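Workshop > Bench diary > Two-arm box > June

Monday, late

I got in at the Pliltdale workshop after dinner meaning to stay for one hour and I have just now sat down on my own couch, so that tells you how it went. The good part first: both arms are up, both are on the front rail, and tonight they did things at the same time without hitting each other!

The left one has been running since spring, on and off. The right one only got its last servo over the weekend, and I still don't fully trust the shoulder, but once it was bolted down and I had run the homing routine it looked so much like its twin that I stood there grinning. Viera says I should stop calling them twins. She calls them Liseck and Říha, which started as labels on two parts bins and has now stuck, even in the config file. Liseck is the left one.

We went through the cables before powering anything. Last week a loop caught on the elbow and pulled a plug half out, and I didn't want that again. So now each purple cable has a fat arc over the wrist and then gets zip tied down along the links, with the rest hanging down in front of the rail. Ugly but free moving. I cut one tie too short and had to redo it twice. I'd like a proper clip there some day, something printed, with a bit of spring in it.

Then the orange pieces. I have been wanting to try the two grippers on one object ever since the first sketch of this thing, and I kept putting it off because the timing between the arms was so bad. Viera rewrote the part that sends the positions out, so both arms now get theirs in one message (before, the right one was always 40 milliseconds behind, and you could really see it). I typed in the middle point, held my breath, and let them come in slowly from both sides. 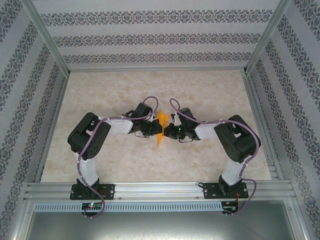 Giang Doãn

I must have said "look at that" ten times. Fingers on the left, fingers on the right, and the orange thing between them. I know it's a tiny step and people do this every day with far better gear, but these are arms I put together on a folding table with a borrowed hex key, and there they were, meeting in the middle because I asked them to.

The squeeze is the next thing to get right. The setting for the right gripper is 440 in our own units, which mean nothing to anyone else, and the left one wants a lower number for the same feel. I think the left horn is one tooth off. I could fix that in hardware by pulling the screw and turning it, or I could put an offset in the file and forget about it until it bites me. Viera voted for hardware. She's right and I did the offset anyway, as it was already past ten and I wanted to see more moves.

Also for the list: the small board under the right arm. I don't like how the short red wires sit. They are fine as long as the rail stays put, but I lean on that rail all the time when I'm reaching in, and sooner or later I'll catch one with my sleeve. A little cover would do it. Stirik, the guy at the next bench who does the model boats, has a scrap of clear sheet he said I could have.

Oh, and the walls. I love the walls. I had the roll of damask paper left from the hallway and I figured the box needed something on the inside, so why not the fancy stuff. With the marble pattern on the floor it looks like a very small hotel lobby. The bands came out pretty straight on the back. I was going to do the whole thing in plain gray and I'm so glad I didn't.

After that we spent a long while just on approach height, with an orange block lying at a slant in the middle of the floor. I want the grippers to be able to come together low over it with only a small gap between the jaws, and hold there. That pose is going to be the start of everything else, so it's worth being fussy about. We called it "ready" in the file. 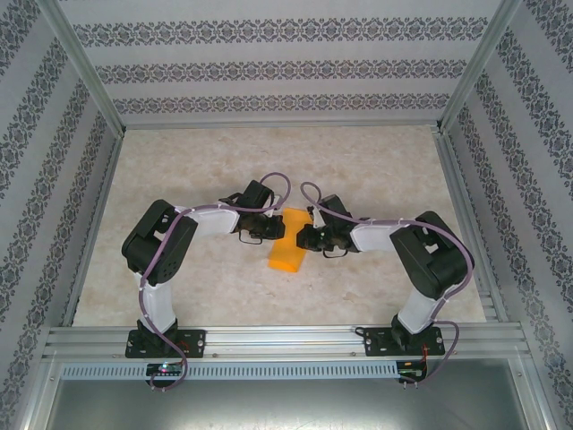 For Thursday

Pull the left horn and set it right, then take my offset back out. Write that on the whiteboard too or I will leave it in and curse later.

Cover for the red wires. Ask Stirik for the sheet before he glues it to a boat.

Save the ready pose under its own name and make a copy of the whole config. We have two versions floating around, one on my laptop and one on Viera's, and they don't agree about the right elbow.

Try ready with the block turned the other way. I want to know how much slant we can get away with before one gripper has to twist to reach it. If that works, go for a lift, just a small one, a finger's width off the floor and back down.

Longer zip ties.

Bring snacks, the machine in the hall is out of everything but mints.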